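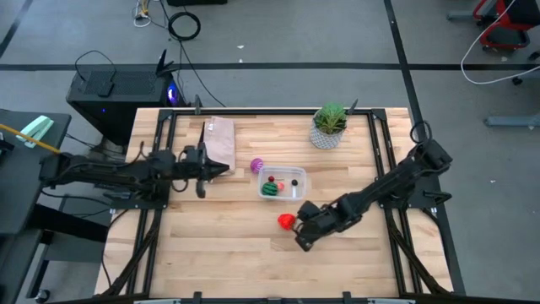 Fig. 4. The tabletop: toys, clear bin, paper bag and plant.

Section 4. Packing the small toys

By now you've got the Prallaneo shelf standing and leveled (Section 3), so let's fill it. I wrote this part of the guide at my own table with my own pile of toys, and I'd suggest you do it the same way: read a step, do the step, then come back. The whole section takes 20 minutes if you don't stop to play with anything. I always stop to play with something.

You'll need the clear bin that came with the shelf, a paper bag for the things that are leaving the house, and a table you can reach across. I like a wood surface for this. Small dark things show up well against a light one, and a black ball the size of a grape can vanish on a dark rug until you find it with your heel.

CAUTION: Small balls and play-food pieces are a choking hazard. If there's a child under three at home, sort on a table they can't reach, and don't leave the bin open on the floor while you go answer the phone.

4.1 Set out your things

1. Wipe the table and let it dry.

2. Put the clear bin near the middle. You want it where both hands can get to it, with the long side facing you if your table is deep enough.

3. Lay the paper bag flat on the far side of the table. Leave it folded for now! An open bag falls over, and then you're picking everything up twice.

4. If you keep a plant on the table, slide it to a far corner. I have a succulent in a white pot with a gray pattern on it, and it lives in the corner the entire time. It's spiky enough that I only forgot about it once.

Note: If your bin is scratched or cloudy, wash it by hand with dish soap. Mine went through the dishwasher in March and the lid hasn't sat right from that day on. The replacement lid is sold separately by Husport, part 47 in the list at the back.

4.2 Sort before you pack

Tip everything out once and look at it. Then work in this order.

1. Pick out the balls. Small ones go straight in the bin, any color. A bigger one, like my purple-and-white striped ball, stays beside the bin until you know how much room you have left.

2. Pick out the toy fruit. The little striped watermelon goes in early because it's round and likes to sit at one end. The strawberry I leave out until the bin has been checked, for the same reason as the striped ball.

3. Put sticks, pegs and other thin pieces in last – they slide under the balls and you'll think you've lost them.

4. Anything cracked, sticky or missing its other half goes to the side nearest the paper bag. Don't bag it yet.

Note: You'll be tempted to sort by color. Go ahead if it makes you happy, but my first try at a "red" bin lasted one afternoon. Sorting by size has held up much better at our house, and it's what the shelf spacing is designed for.

4.3 Fill the bin

1. Spread the pieces in a single layer first. You should be able to see the bottom of the bin between them.

2. Look through the side of the bin at eye level. The walls are low, so anything that sticks up past the rim will stop the lid from closing. Take it out and lay it beside the bin.

3. Now try the larger pieces one at a time. If the striped ball fits under the lid, great. If it doesn't, it belongs in the deep Yazıcı basket on shelf 2, along with the stuffed animals.

4. Press the lid down at the corners, then along the long sides. It clicks at each corner. No click means there's a stick caught under the edge (it's always a stick).

CAUTION: Don't force the lid. The plastic will flex quite a bit and then split at the corner without any warning, and the Veltdale warranty doesn't cover that. I asked.

4.4 Deal with the paper bag

1. Open the bag and fold the top edge over once so it stands up by itself.

2. Drop in the cracked and orphaned pieces you set aside.

3. Write on the front what's in it before you close it. "Misc" doesn't count. I have opened more than one "misc" bag in the garage and put everything straight back in the toy bin.

4. Fold the top down twice and put the bag by the door.

Keep the bag light. It's fine for small plastic pieces, but wooden blocks will go through the bottom – use a box for those.

4.5 Put the bin on the shelf

1. Carry it with both hands, flat, with the long side against your stomach.

2. Slide it onto shelf 1 until it touches the back rail. The rail stops it from tipping when a child pulls at the front.

3. Check that the shelf above clears the lid by a finger's width. If it doesn't, go back to 3.6 and move the upper shelf one notch.

Each shelf is rated for 2,000 grams when it's mounted on the short pegs. One bin of small toys comes in well under that. Two bins stacked might not, so weigh them on a kitchen scale before you try it.

If the bin rattles when you slide it in and out, lay a dish towel in the bottom and repack from 4.3. For labels, see Section 5.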